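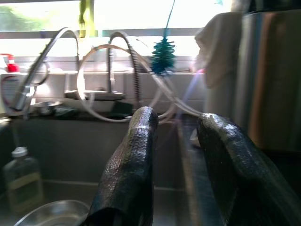 Wrist view over the sink, August

I love this part of the project! We're gathering examples of plain kitchen work for our learning system, and today's goal was 30 good episodes at the sink. Steel on steel, daylight from the window, hoses looping everywhere — exactly the mess I want the model to learn from. I start every episode with the bowls in a new spot, and each take gets a one-line note.

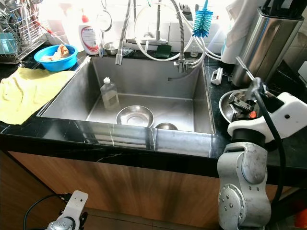 Marichka Moroz thinks I should keep the failed grasps too, at least 10 of them, labeled as misses. I'm sold — they go in the next batch, and I can't wait to train on it!

4 comments · 20 shares

Recent posts
Naming episodes so you can find them
Our first 100 drawer pulls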